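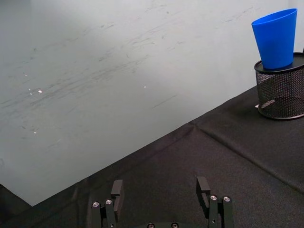

Lucienne Collet

# Cómo ver una demostración de robots sin salir con la cartera abierta

En junio pasé una mañana en la jornada de puertas abiertas de Kostell. El folleto prometía «manipulación doméstica autónoma». Lo que encontré fueron dos brazos frente a unos vasos de plástico y un portalápices de malla. Es una tarea respetable, pero entre eso y una cocina hay un trecho que el folleto se salta entero. Estos son los pasos que sigo en cada visita.

## 1. Llegue antes que el público

Si la sesión empieza a las 10, preséntese a las 9:30. Fíjese en quién coloca los objetos y si busca el sitio exacto a ojo o con una marca. En Faseck, el año pasado, había cinta adhesiva en el suelo y en la mesa, y la presentación no la mencionó.

## 2. Pregunte quién manda

«Autónomo» admite muchas lecturas. Puede haber una persona con mandos en la sala de al lado, una trayectoria grabada o un modelo que decide. Formule la pregunta así: «¿Hay alguien teleoperando ahora mismo?». Si le contestan con la palabra «híbrido», pida que le digan qué parte hace cada uno.

## 3. Mire los objetos antes que el brazo

Un vaso de plástico vacío perdona mucho: pesa poco y no se rompe si se cae. Un vaso azul metido de pie en un portalápices de malla negra, con otro morado en la pinza, ya plantea algo más interesante, que es qué hace el sistema cuando el hueco está ocupado. 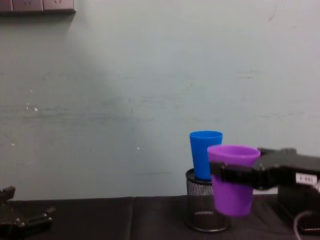

Barbier, que leyó el borrador, me reprocha que sea tan dura: según su mensaje, una tarea pequeña repetida muchas veces enseña más que una cocina entera grabada una sola vez, y a los fabricantes habría que pedirles el registro completo de intentos y dejar de pedirles espectáculo.

Se lo concedo a medias. El registro lo pedí. Me hablaron de 1.000 ensayos, sin decirme cuántos salieron bien.

## 4. Pida cambios pequeños

- Mover el recipiente ocho centímetros.
- Poner un vaso boca abajo.
- Apagar una luz.

Pida cinco intentos seguidos y apúntelos todos, también los que el presentador llame «calentamiento».

## 5. Desconfíe del vídeo final

El de Drulport duraba dos minutos y llevaba música. Pregunte a qué velocidad está reproducido y si hay cortes. Si no lo saben, anótelo y pida el original por correo. Yo sigo esperando el mío.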